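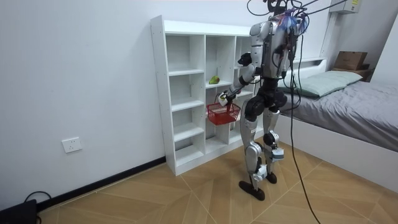
Mitra Zarei wrote to me after the spring version of this talk and said the part on goalies was fine but I'd skipped the thing coaches worry about most, which is what you do with the kid who isn't starting. Fair point, Mitra! So I've moved that up front and cut the bit on skate sharpening, which always ran long anyway.

Slide 1. Title

Say hi. Thank the Bornalby rink for the room (and the coffee, if there is any by then). Ask who's coaching bantams, who's coaching midgets, who's here because their spouse signed them up. Wait for hands. Don't rush this, the people in back come in late from the parking lot.

I coach goalies at Prikholm. I played the position badly for a long time and then less badly for a short time. Most of what I'm going to say tonight I learned from doing it wrong with somebody's kid, and I'm still a little sorry to a couple of them.

Slide 2. Two goalies, one net

Okay, so this is Mitra's slide. You've got two goalies. One starts the big games. The other one opens the door on the bench, and in March, when the games get tight, he opens that door a whole lot and his dad starts sending you emails.

What we do at Prikholm: I tell both goalies the starts for the next 4 games, all at once, on paper. They both see the same sheet. I used to decide the morning of, thinking it kept them hungry, and all it did was make two kids sleep badly. If the plan changes because somebody's sick, fine, I call both of them.

Tell the Danish Rizvi story here. He won't mind, I asked. Danish backed up for most of a season and I barely talked to him at practice because the starter was struggling and I was down in that crease every night. At the end of the year he told me he'd been changing his stance for weeks to see if I'd say anything. I hadn't noticed! (Pause. This gets a laugh, but it's a nervous laugh, let them sit in it a second.)

Slide 3. Practice minutes

Ask the room: in your last full-ice practice, how long did your backup go without a shot he could really set up for? Most people guess low. Get a parent with a phone to time it once.

My fix is 15 minutes at the start where both goalies have an end and the skaters come to them slow. No rebounds into traffic, no three pucks at once. Shooter picks his head up, goalie gets set, shot. Your forwards will complain that it's boring. Let them complain.

Then the goalies swap ends halfway, so the same kid isn't always stuck with the fourth line shooting into his shins.

If someone asks about shared ice with the squirts: use the corner, tennis balls, knees and hands only. Works great, costs you nothing.

Slide 4. The shot chart

Put up the Khosravi weekend chart. We faced 348 shots across the whole tournament schedule that season and I wrote down where every one came from, in pencil, and my handwriting is terrible, so I typed it up for tonight. Look at how many come from the half wall. Now think about how much of your warm-up comes from straight out in front.

I'm not saying throw out your warm-up. Slide two of your shooters over to the wall and see what your goalie's feet do. If she's got to take an extra push to get square, there's your drill for the week.

Somebody will ask if I use software. I don't. Clipboard. If they push, say any app's fine as long as the person using it is still watching the game.

Slide 5. Gear money

Keep this short, last time it turned into a shouting match. A set of leg pads can run a family 800 dollars and a ten-year-old will grow out of them. Our club keeps a bin of pads and lends them out for the season. Clitolon, the shop by the rink, restitches straps for us in the summer when it's slow. Ask your own shop, the worst they can say is no.

Please don't let a kid play in pads two sizes up so they'll "last." He can't rotate in them, and then we all stand around wondering why his five-hole's open.

Slide 6. Pulling the goalie

If there's time. If not, skip to questions.

When you pull a kid mid-game, meet him at the bench door yourself. Say one thing, and make it short. Mine is "sit, drink, we'll talk tomorrow." Then do talk tomorrow. I forgot once and heard about it from his grandmother in the lobby.

Questions

Repeat each question into the mic. Sign-up sheet for the on-ice session is by the door, goalies need full gear, coaches need a helmet and skates. Lights go off at ten.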